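Consumer Skin Care, Unit 4: Reading a Label
Handout prepared by Salma Zaki

Store-bought cleansers and creams are sold on the front of the package. For this unit we work from the back. Bring one product you already own.

1. Find the active ingredient
In the US, acne products are sold as drugs, so the active ingredient and its percentage are listed first, in the Drug Facts box. Salicylic acid is limited to 2 percent.
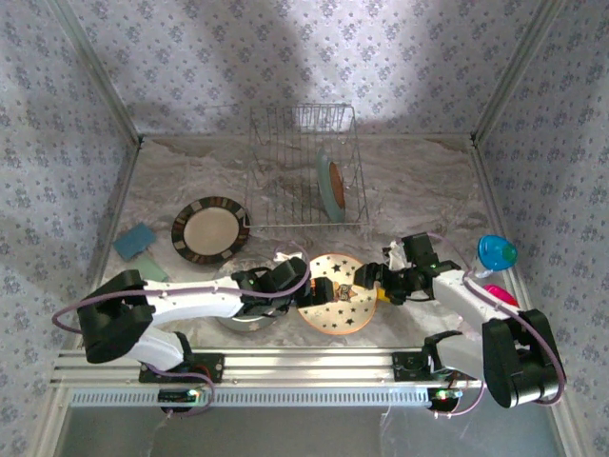 2. Read the inactive ingredients
Look for fragrance, drying alcohols and plant oils. If your skin stings or peels after use, one of these may be the cause. Write down any you don't recognize and look them up before class.

Moisturizers without a drug claim have no Drug Facts box. Use the full ingredient list for those. 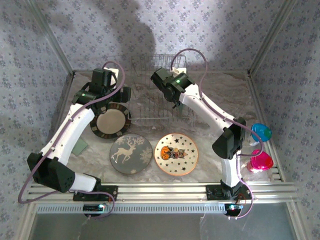 3. Work out the cost
Divide the price by the number of ounces. Do the same for a store brand with the same active ingredient and strength, then compare. Leave out free gifts and first-month discounts, and check whether the order renews on its own.

Reading for next time: Wainwright, chapter on sunscreens. Worksheets go to Ayman Filali, room 424, by noon.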